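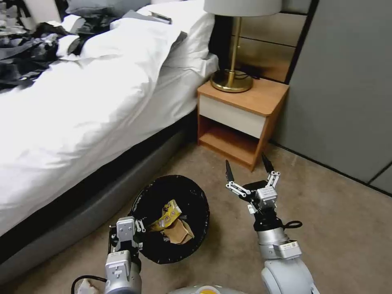
Bedroom cleaning advice is mostly written by people with something to sell, and I got tired of it. These are the questions I get most often about upholstered beds, duvets, nightstands, carpet and the small trash bin that ends up beside all of them. A bedroom on an ordinary day has a rumpled white duvet sliding over the side of a dark gray base, a heap of clothes or fabric on top of it and a snack wrapper in the bin, and any routine that can't cope with that much is no use to me. I have no products to push. Where I've paid for something, I'll give the price.

Who writes this page?

Gisela Lindemann. I clean and reset furnished apartments, and I've been doing it long enough to distrust most labels. Sutrisno Pillai answers the mail and has added a few notes on laundry, where he knows more than I do. The page was last gone over on 16 February 2019.

Do I have to make the bed every morning?

No. I've read that it sets up your whole day, and I've read that leaving it unmade starves the dust mites. I don't buy either one as a reason to change your habits. Pull the duvet back for a while after you get up so the sheet can air, then make the bed or don't. If you are going to clean the room, though, make it first. You need the flat surface, and you need the duvet off the floor before the vacuum comes out.

My white duvet hangs down one side and drags on the carpet. Is it too big?

Maybe. More often it has shifted inside its cover, or one sleeper has pulled it over. Lay it square on the bed and check the overhang on both sides before you spend money. If it still touches the carpet, go down a size or tuck the foot end. A white cover on a beige carpet won't show much dirt at first, and then one day the hem is gray. Rub a little liquid detergent into the hem and let it sit before washing.

Are duvet clips worth it?

I tried three kinds. One tore a corner, one came undone in the wash, and the third worked about as well as the fabric ties already sewn into the cover. If your cover has ties, use them. If it hasn't, sew on four lengths of cotton tape.

How often should bedding be washed?

Sheets and pillowcases once a week, or every two weeks if you shower at night and keep the dog out. The duvet cover can go longer if you use a top sheet. The duvet itself needs washing a couple of times a year at most, and plenty of them get ruined that way in a home machine that's too small. Sutrisno's rule is that if you have to push it into the drum with your knee, take it to a laundromat. Read the care label too. I know what I said about labels, but the washing temperature is one part I do trust.

Why do pillows in a white case look dirty faster than gray ones?

They don't get dirty faster. You see it sooner on the white. Gray pillowcases are sold as low maintenance, and what you are paying for is not noticing. Wash them together, on the same day, if the dye holds. Test a new gray case with a damp white cloth before you trust it in the same load.

What should I do with the pile of clothes on the bed?

Sort it where it is. The usual advice is to get three baskets, and then you have three baskets to walk around. Take the top item, decide whether it gets worn again or washed, and put it there. Things that have been worn once and are still fine are the real trouble, as they don't belong in a drawer or in the hamper. Give them one hook or one chair. When the hook is full, something gets washed.

Dark prints deserve a second look before they go back in the wardrobe. Black, gray and white patterns hide deodorant marks and lint very well until you're standing in daylight.

How do I clean an upholstered bed base?

Vacuum it with the brush attachment, slowly, including the lower edge where it meets the carpet. Do it when you do the floor. For a spot, use a white cloth barely damp with water and a drop of dish soap, and blot inward from the outside. Let it dry before deciding it hasn't worked. Wetting the same place over and over is how you get a ring, and the ring is harder to shift than the spot was.

Check for a care code first, usually on a tag underneath. W means water-based cleaners are all right, S means solvent only, and X means vacuum only. If the tag is gone, test somewhere behind the head end.

Is the Feltura fabric treatment any good?

I paid to have one bed treated and left its twin alone. After a year I couldn't tell them apart, and neither could Ayanda Du Plessis, who cleans them more often than I do. One pair of beds isn't a study, so make of that what you like. I haven't paid for it again.

What about a padded headboard panel with seams?

The seams are the whole job. Dust settles along every horizontal line, and a wide vacuum head passes straight over it. Use the narrow tool or a dry, soft paintbrush, start with the top seam and work down. The patch behind the pillows gets darker than the rest from hair and skin oil, and on tan fabric you'll see it sooner or later. A cleaned patch can come out lighter than its surroundings, so do a full section from seam to seam.

How do I look after a wooden nightstand with a white drawer front?

A dry cloth for the wood and a damp one for the white front, if it's painted or coated. Skip the spray polish. It leaves a film, the film catches dust, and then you need more spray. Darmawan Ngau refinishes furniture and he has asked me to repeat that he can always tell which pieces have been sprayed for years.

Do the open shelf at the bottom while you're down there. It gets as dusty as the top and is easier to miss. I'd keep one thing on it, or two. Once it holds a stack of books and a tangle of chargers, you will stop dusting it altogether.

The lamp cord is always in the way. Should I buy a cord cover?

Try moving the lamp first. Turn the base so the cord leaves from the back, drop it straight down behind the nightstand, and take up the slack with a twist tie - loosely, and never wound tight or pinched under a furniture leg. Sinaga sells a stick-on channel for this. It held for me on painted wood and pulled the finish when I took it off.

Does a brass lamp base need polishing?

Find out if it's lacquered, and assume it is if it has stayed bright with no help from you. Lacquered brass wants a soft dry cloth. Metal polish will eat through the coating in patches and then you do have to polish it, forever. For a drum shade, use a lint roller, with the lamp off and cool.

Do I need a bin in the bedroom at all?

I used to say no. Žydrūnas Raudsepp took the bins out of the bedrooms in a building at Vallcombe and we found wrappers on nightstands, under beds and in drawers. The bins went back in. People eat in bedrooms, whatever the house rules say. Get a small round one, line it, and stand it on the floor where you can reach it from the bed.

Black liners or clear ones?

It makes no difference to the trash. Black in a black bin looks neater. Clear lets you see if an earring went in with the tissues. I use black at home because I bought a box of 300 and have 103 left.

Can wrappers and paper bags go in together?

In a bin that size, yes, but pull out what your local program takes before you tie the bag. A clean brown paper bag can usually be recycled. A greasy one can't in most places. Shiny snack wrappers are trash nearly everywhere, and I'd want to see where the mail-in schemes send theirs before I paid for the envelope.

What order do you do a bedroom in?

Clothes off the bed. Phone, remote and glasses out of the bedding - I've washed a remote, and it didn't recover. Make the bed or strip it. Dust the headboard, lamp and nightstand, top to bottom. Vacuum the bed base. Lift the bin out and empty it. Vacuum the carpet last, working back toward the door.

Do those carpet powders work?

They smell strongly, and I'll give them that. The fine powder is hard on vacuum filters and some of it stays down in the pile. Two slow passes in different directions will do more for a beige carpet than anything you can shake on it. If it still smells after that, look for the source, and start under the bed.

Should I pay for a professional bedroom deep clean?

Ask for the list of what's included before you agree to a price. Retell printed a survey of 66 cleaning quotes last October and didn't say how any of the rooms were measured, so I wouldn't lean on it. If the list says "upholstery" and nothing else, ask whether that means vacuumed or wet cleaned. Those are very different jobs, and I've seen both billed as the second.

I disagree with one of your answers. Can I write in?

Please do, preferably with what you tried and what fabric it was on. Sutrisno reads everything and passes on the corrections. We don't accept free samples, so there's no need to ask for our mailing address.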